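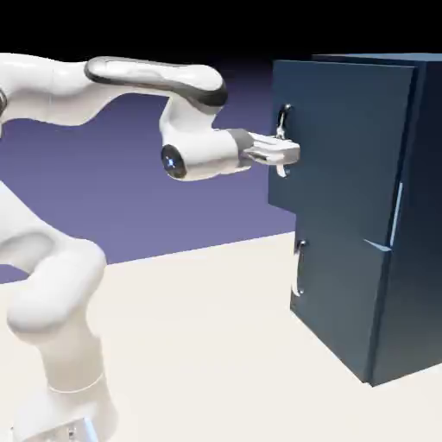

Forums > Kitchens & Laundries > Cabinets > Repainting flat-pack doors, is it worth it

tidewrack_jo
Ok so we're in a rental-turned-ours in Windport, kitchen is circa whenever, doors are that wrapped finish that's gone yellow near the oven. Quote for new doors came back at $800 more than we'd put aside, and that's before handles. So thinking paint. Dark blue or a charcoal. Has anyone done this and had it last more than one summer?? Two kids, one dog, lots of vegemite fingers.

pornari_flats
Did ours in February, stupid time to do it, paint was going off on the roller. Still fine though. Sugar soap, sand, sugar soap again, proper bonding primer, two coats. Don't skip the primer.

M_Walley
Don't do it. Wrap doors peel from the edges once heat gets under them, paint or no paint. If it's already yellow near the oven the glue is cooked. You'll spend three weekends and then buy the doors anyway.

pornari_flats
Mine are wrap and they're fine??

M_Walley
Yours are eight months old mate. Come back in a couple of years.

PanosL
Walley's half right. Get a fingernail under the edge next to the oven. If it lifts, replace those ones and paint the rest to match. If it doesnt lift you're good to go. I did 9 doors and swapped 2, can't pick which is which now.

Also dark colours show EVERYTHING. Grease, flour, dog nose. I went dark green and I wipe it down every night like a bartender.

tidewrack_jo
Just checked. One lifts a bit at the bottom corner, the one right beside the oven. Others seem solid. Where did you get the two new ones, did they match the profile?

PanosL
Carrasco, out past the tip. Bring an old door with you, don't trust measurements, he'll cut to the door. Ask for raw MDF and prime it yourself, cheaper. Seal the edges twice, they drink paint.
— Panagiotis Lazarević

brackenridge
Used Carrasco for a laundry, hinge holes were out on one and he redrilled it no dramas. Slow on the phone. Just turn up.

M_Walley
And what did the paint cost all up? Never see anyone put that in these threads. Primer, decent enamel, rollers, sandpaper, filler, the handles you decide you need halfway through

PanosL
Less than new doors. By a lot. I kept the handles.

aleksi.a
Can I disagree with everyone on the sanding. Scuff only, with one of those grey pads. People go at wrap with an orbital and go straight through it, then you've got fuzz and a door for the hard rubbish. Ask how I know.

Other thing — satin, not gloss. Gloss shows every roller mark. Semi-gloss if the missus insists. And take the doors OFF, number them inside the hinge cup with a pencil, masking tape numbers get painted over or fall off. I had 6 doors leaning on the garage wall and no clue which was which.
— Aleksi Ahonen

pornari_flats
Agree on taking them off. Disagree on the pad, I used 180 by hand and it was fine, just go easy on the edges

aleksi.a
180 by hand is alright. It's the machines I'm against.

tidewrack_jo
Ok this is helping. Water based or oil? Bloke at the hardware shop said oil, bloke next to him in the same shirt said water based.

brackenridge
Water based enamel. Oil yellows and it stinks for a week.

M_Walley
Oil's harder. Yellowing doesn't matter in charcoal does it

brackenridge
Ok fair, in a dark colour it matters less. Still stinks.

PanosL
Water based, and then leave it alone. Dry isn't cured. I hung mine too early and the bumpers stuck to the paint, took little circles off when I opened them. Give it a couple of weeks before you scrub anything.

tidewrack_jo
Couple of weeks with no doors and a dog that eats bread through the bag. Righto. Might do the uppers first then the bottoms.

aleksi.a
Do the bottoms first, uppers are the ones you look at. Practise where its dark.

M_Walley
Still reckon new doors. But if you're set on it do one spare panel and stick it by the oven for a bit, see how it goes.

tidewrack_jo
Edit 10/24/23: ordered the one door from Carrasco, primer's in the boot. Going with the blue. Anyone got a view on foam vs mohair rollers before I start

brackenridge
Foam

pornari_flats
Mohair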